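The line for the open day went down the stairs and out past the bike racks, and Kristine's grandfather had already made friends with most of it.

"Forty years I sewed," he told the woman ahead of them. "Coats, mostly. My granddaughter says they have a machine now that picks up cloth. I said I'll believe it when I see it!"

Kristine had begged him to come. She'd been at Lernusum since November, and she wanted him to see all of it — the long benches, the bins of jackets and bag linings, even the wall where somebody had written 2,692 in fat blue marker, the number of folds the team had on record so far.

Saulius was running the demonstration, talking fast, sleeves pushed up. He had a black garment on the bench and a hand gripper in his fist, and he let the kids go first. They squealed. They dropped it. They tried again and dropped it again, and a boy in a rain poncho laughed so hard he had to sit down.

"Everybody thinks the hard part is being strong," Saulius said. "Cloth doesn't care how strong you are. Who's next?"

Grandpa Reynaldo was next. He had been next since Destville, if you asked him, which was two buses away.

He didn't squeeze right off. He bent down until his nose was almost on the board and looked at the shirt the way he used to look at a sleeve that wouldn't sit right. Then he turned the gripper a little and went in where the cloth was thickest. 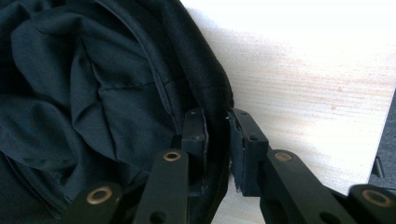

Leonora Lacson
Fiction Contributor

"Why there?" Saulius asked. He'd stopped talking fast.

"The edge has a backbone. You grab the soft part, it all runs away from you." Reynaldo closed his hand slowly, then lifted, and the shirt came up off the board in one long black curtain.

The kids cheered. Kristine cheered louder than the kids.

"Could you do that again?" said Saulius, hunting for a pen. "Could you do that, like, 400 times?"

"Is there coffee?"

"There's so much coffee."

Her grandfather laid the shirt back down, bunched it up good and messy, and held out his hand for the next kid in line.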